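March 6, 2018 — Jalholm bench, two-arm handover

Back on the water bottle today, with the new labeling scheme for the Karko policy. I trained on 252 demos this time and left the old November set out completely, mostly to see if the wobble on approach came from there. (I still think it did!) Start pose is the same as before, both grippers open, bottle standing between them.
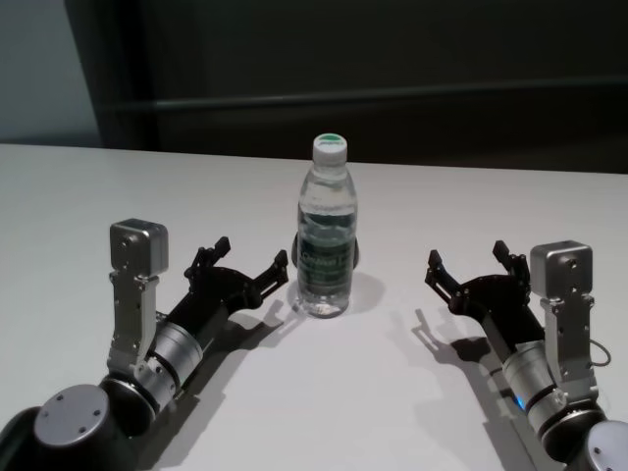

Start pose, head view, bottle a bit nearer the left gripper.

Ran 84 trials before lunch and the left arm did its part in nearly all of them. The 7 failures were all on the right side — it closes too early, like it thinks the bottle is fatter than it is. Clear plastic is a pain for depth, so I switched to color only for the second batch and kept everything else fixed.
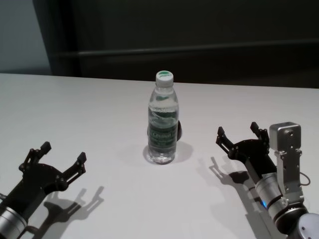
I also want to try the Bailly loss on the closing step, where the gripper gets punished for moving before both wrist views agree. Checkpoint 909 is the one to start from, please don't overwrite it! Logs are in the Heltetti folder, and the right wrist calibration needs redoing before the next batch.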